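Teltstead turns the lights down: a visit to the streetlight open evening

20 November 2020

The council's invitation promised "a chance to experience the new lighting in context", by which it meant standing on a pavement in the cold. I went along anyway, having written four letters against the scheme and feeling I ought to look at it once.

We started in the depot canteen, where a man from the contractor, Zemulow, gave us the numbers. Teltstead has 2,703 streetlights. All are to be swapped for LEDs by May, and the bill for electricity is to fall by 60 per cent. I asked whether the council tax would fall too, and was offered a biscuit.

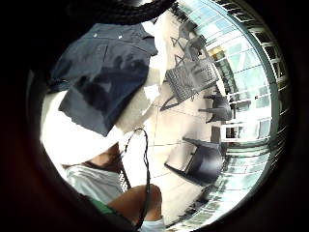
Out on Mill Rise

Mill Rise has had the new lamps on one side and the old sodium ones on the other, so you can walk up in daylight and come back in marmalade. The LEDs are very white. I could read the small print on a parking notice from across the road and learned that I was in breach of it.

The fittings are made by Uçar and can be dimmed after midnight by a control box called a Zirnimix. Ours was dimmed for us as a demonstration. It took three attempts, and on the second the whole street went off, to warm applause from the amateur astronomers.
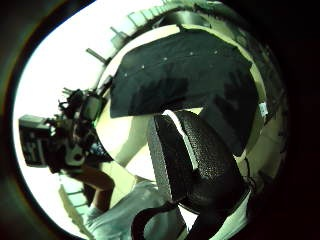 A woman from the top end said that her bedroom now looked like a dentist's, and that she'd been told shields were available but had yet to meet anyone who owned one. Zemulow will fit a shield on request. The form is online — 300 households have filled it in so far, and the contractor seemed pleased with the interest.

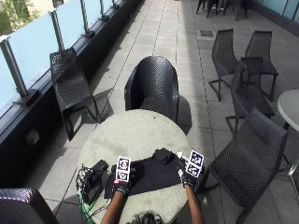

What to ask for

If your road is still to be done, ask which colour temperature you're getting. The warmer lamps exist, cost the same according to the man with the biscuits, and are going up around the town hall. Ask as well what time the dimming starts. I was given two answers, an hour apart, by people standing next to each other.

My fifth letter will be shorter, and mostly about shields.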